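FOR IMMEDIATE RELEASE

Otutora to open second home goods shop in Taltitz this October

12 shares | 3 comments

TALTITZ – Otutora, the storage and tableware seller, is opening a new shop on the old market street in Taltitz. Doors open at 9 a.m. on the first morning. No ribbon, no speeches. Coffee yes.

The new shop is bigger than the first one, with 20 feet of window on the street side and a proper back room for deliveries. Two floors. Storage and kitchen downstairs, linens and bath upstairs. There is a ramp at the side door and a lift inside, both were finished last month.

Main news for the opening is the Wulance range, in stores for the first time. Until now Wulance could only be ordered online, and plenty of customers told us they wanted to pick things up and feel the weight before buying. Fair enough. Baskets, trays, bins and lidded boxes, in three sizes each, and all of them made to fit a standard shelf. Colors this season are kept dark and plain, with a few lighter peices coming in spring. 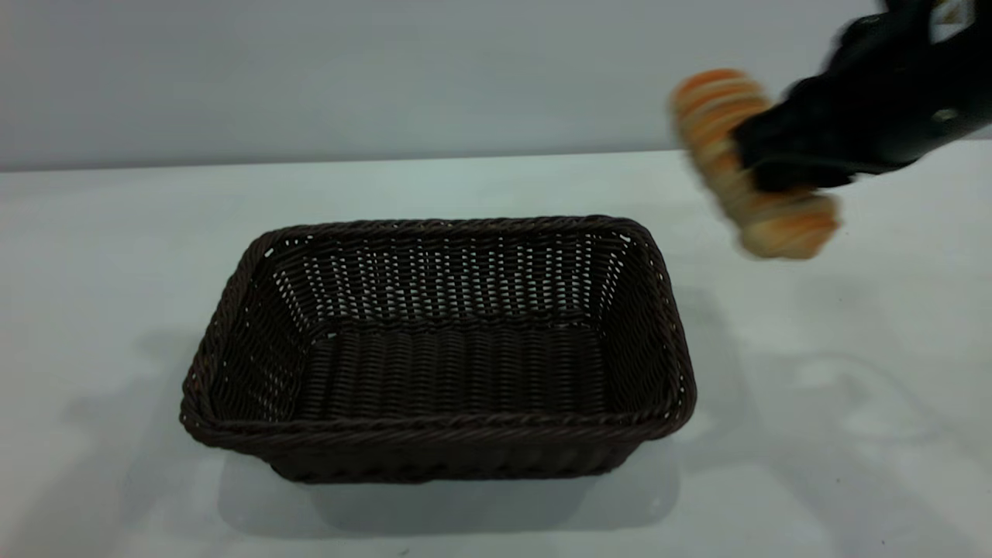 Prices start low and stay there through the end of the month. Anyone who buys 3 items from the Wulance range during opening week gets the cheapest one at half off – that is 50 percent, taken at the register, no coupon needed. Online orders are not part of the offer. Gift cards from the first shop work in both places.

Otutora is also starting a repair counter. Bring in a loose handle, a split rim, a lid that wont sit right. Small fixes are free on anything bought from us, with a receipt. Bigger jobs get a quote first. The counter opens at 10 a.m. and closes at 2 p.m., weekdays only to begin with. If it gets busy we will add hours.

Deliveries inside Taltitz will be handled by Cheng, the same local carrier that has done our first shop's rounds for two years. Order before noon, get it the next day. Outside town it takes longer – check the map by the register or ask when you call. Large items such as shelving and laundry hampers go out on the afternoon van.

Hiring is still open. We need part-time people for the floor and one full-time person for the back room, early start, some lifting. Apply in person at either shop or by mail. Experience is nice but we will train.

Parking: street spaces in front are short stay only. The lot behind the old bakery is free for the first hour and a two minute walk. Bikes can go in the yard.

Press who want to come by before opening are welcome the afternoon before, from 3 p.m. Please let us know so there is someone at the door. Price lists and a floor plan can be sent on request.

About Otutora
Otutora sells storage, tableware and linens for ordinary homes. Its first shop is still open, same hours as before.

Contact: Otutora Press Desk, Taltitz | © Otutora. All rights reserved. | Back to top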